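9월 10일

장보기 앱 스쿠모라가 또 알림을 보냈다. "당신의 동네에서 가장 싼 마트를 찾았습니다." 찾았다니, 누가 부탁이라도 했나. 그 가장 싼 마트라는 데가 우소우였다. 지난 5월에도 우소우였고, 앱 첫 화면 맨 위에 걸린 광고도 우소우다. 우연이라고 하면 할 말은 없다.

그래도 갔다. 이러니까 저쪽에서 알림을 계속 보내는 거겠지. 옴스카 세제 리필이 목표였다. 앱에는 1,013원 싸다고 적혀 있었는데, 무엇보다 싸다는 건지는 작은 글씨를 눌러야 나온다. 눌러 보니 '권장 소비자가 대비'. 권장가대로 파는 가게를 나는 본 적이 없다. 집 앞 목마트에서 찍어 둔 가격표와 비교하니 차이는 92원이었다. 버스비는 넣지도 않은 계산이다.

하이옌 시한테 문자로 얘기했더니 그래도 싼 건 싼 거 아니냐고 한다. 맞는 말인데 기분은 나아지지 않았다. 그 친구는 포인트도 성실하게 모은다. 나는 포인트가 언제 사라지는지 기억하는 데 드는 수고가 포인트보다 비싸다고 본다. 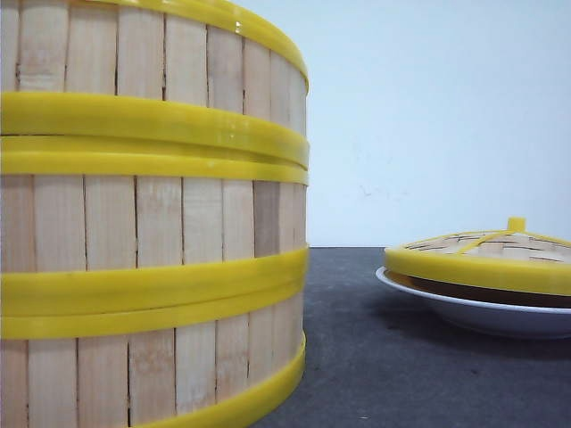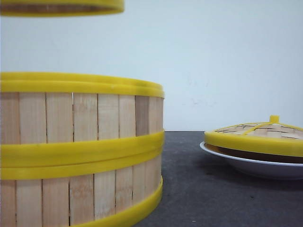
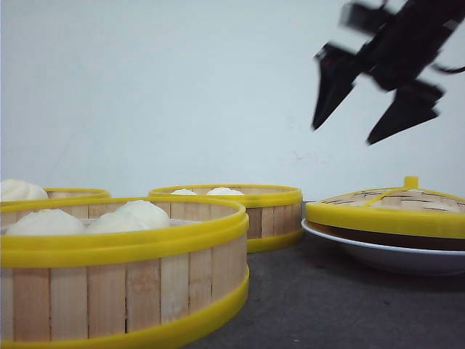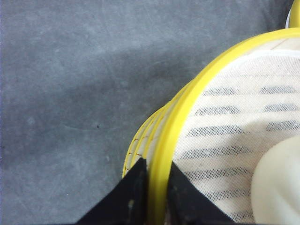
앞의 두 장: 노란 띠를 두른 대나무 찜기

저녁에는 루트거 프뢸리히가 보내 준 가격 비교 기사를 읽었다. 제목은 '마트만 바꿔도 한 해 생활비가 달라진다'. 조사한 품목이 9개다. 우유, 달걀, 식용유 같은 것들인데 휴지도 쌀도 없다. 쌀을 빼고 무슨 생활비를 말하겠다는 건지. 마트는 세 군데를 돌았다고 하고, 할인 행사 중인 가격을 그대로 썼는지는 끝까지 안 나온다. 그런데 표는 아주 예쁘다. 색도 칠해져 있고.

루트거는 조사가 없는 것보다는 낫다고 했다. 글쎄, 틀린 지도를 들고 길을 나서는 게 나은지는 잘 모르겠다. 다만 단위가격을 보라는 대목은 쓸 만했다. 오늘 우소우에서도 큰 묶음이 100그램당 더 비싼 과자를 하나 봤다. 가격표 구석의 단위가격 글씨는 너무 작아서 안경을 벗고 코를 대야 읽혔다.

그래서 결론이라고 할 건 없고, 당분간 영수증을 안 버리기로 했다. 목마트 것은 봉투에, 우소우 것은 서랍에. 한 달쯤 모아서 같은 물건끼리 맞춰 볼 생각이다. 작년에도 같은 결심을 했는데 그때 모은 영수증은 글씨가 다 날아가 있었다. 이번엔 받은 날 바로 공책에 옮겨 적어야 한다.

스쿠모라 알림은 껐다. 앱은 아직 안 지웠다. 내일 달걀값만 한번 보고.

인쇄하기 | 이메일로 보내기

최근 글
- 1+1 앞에서 망설인 날
- 통신요금 상담원과 통화한 기록
- 목마트 배추, 지난주와 이번 주
- 포인트 유효기간이라는 것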